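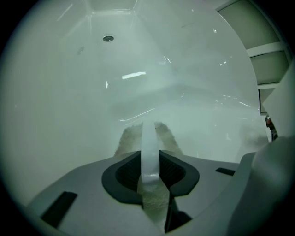

Clean the bath first

Every shared workshop with a robotics corner has the same argument sooner or later. Ours came up again in July, late, over cold chips, and I've been stewing since, so here it is in writing. My position: if you're building a machine for housework, the first job you give it should be the bath. Not the blocks. Not the coloured cups. The bath.

The other camp wants to start easy. Pick up a cube, put down a cube, film it, post it. Fine. I did two years of cubes at the old Skamach shed and I can tell you what I got out of it, a machine that was very good at cubes. Then somebody asks can it wipe something and you're back at the start with a heap of code that assumes the world is flat and matte and holds still.

A bath is none of those. Glossy, so the light jumps about every time the wrist camera shifts. Curved where the wall meets the floor. White on white on white, hardly an edge to hang on to. And the cloth – the cloth is its own project. It bunches, it folds under, it covers the very bit you want to see. I love it. It's a horrible task and it's in every second house in the country.

The hand-held grippers are the part I'd defend hardest. Prudia, our build, has no arm worth the name yet, the shoulder is still a drawing and an arguement about bearings. Doesn't matter. A person holds a gripper in each hand, pinches the cloth in the jaws and scrubs, and you find out that afternoon whether the jaws are any good. Ours weren't. First pair let go of the cloth as soon as you leaned on it. Fifteen minutes with a file and some rubber and they were better. Try learning that on an arm you've spent a year's beer money on.

People say it's cheating, that a person doing the wiping isn't a robot. Well no, it isn't. Neither is a cardboard mock-up of a kitchen a kitchen, and we all build those. What you're after is the motion. How hard someone presses on the wall compared with the floor. Which way they go round the drain. Whether the second hand does anything useful or just hangs on to the rim (mine mostly hangs on to the rim).

Then there's the cost. I keep a spreadsheet, I'm that person. Grippers, printed parts, markers, cables, the lot, came to $616 for the pair, and that includes the batch I printed in the wrong filament and had to bin. The Dedex kit people keep recommending on the mailing list costs a good deal more and I'd still have to rebuild the fingers for a wet cloth. Could be wrong on that. Haven't had one on the bench. 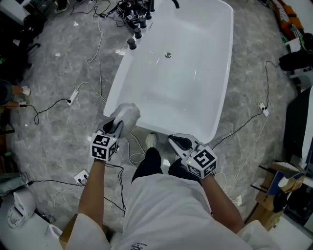

What it costs you in other ways

Space, mainly. You need a proper tub, full size, something you can walk around the end of. A baby bath on a trestle won't do, I tried it, the walls are the wrong height and you end up stooped over teaching the thing to be short. And cables. Power boards on the floor, leads every which way. If I had my time again I'd sort the cabling before a single gripper got plugged in. I say that every build.

Your back, too. Wiping a tub at arm's length with a plastic claw in each fist is worse than wiping it with your hands, much worse. My limit is 23 passes, then I'm useless and the wiping turns sloppy, and sloppy wiping is worse than none because it gets copied. Swap people. Write down who did which run.

And patience from everyone else in the building. Ogbonna, the bigger workshop across the river, put their tub in a walled-off bay and I'm jealous. Ours shares air with the woodies and there's dust on everything by lunch. Though a dusty bath is a real bath, I suppose.

The strongest case against me is that beginners will quit. Cubes give you a win the first night and a bath might not give you one for a month. I take that seriously, we've had people drift off. But I've watched just as many drift off after the cube thing worked, because there was nothing on the other side of it they wanted. A clean tub is something they want. My mum wants it. She has asked twice when it's coming round to hers and I've had to say the shoulder isnt done.

So vote for the bath at the next build night, please. Bring your own cloths, the shop ones shed.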